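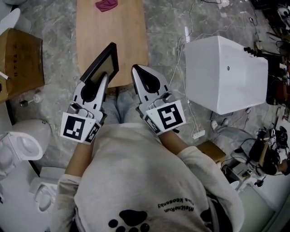 ## Hello from Driltora

I'm Daranee Luangrath, and I help local businesses put their names (and a bit of their money) behind small badminton and table tennis clubs. I started after my own club, Wiriya, lost its kit sponsor one February and we played half a season in odd shirts.

Our first deal was 4000 baht from a noodle shop, which bought shuttlecocks and a new net. The owner, Chaiwat Thongdee, still comes to the finals and shouts far too loudly!

These days we look after 14 clubs and 112 junior players. Ketsara Phetsri handles the contracts, which we keep to two pages, and Rainer Kasten runs the Sima Cup, our doubles tournament for under-16s. I do the phone calls, mostly with a coffee going cold next to me.

If you sponsor a club through us, you'll meet the players, get your name on the shirts and have a table at the Sima Cup (bring cake, it helps). We take our fee from the sponsor, never from the club.

Come and find us upstairs at the Skidasach sports hall, any time after 4pm. Ring the bell twice.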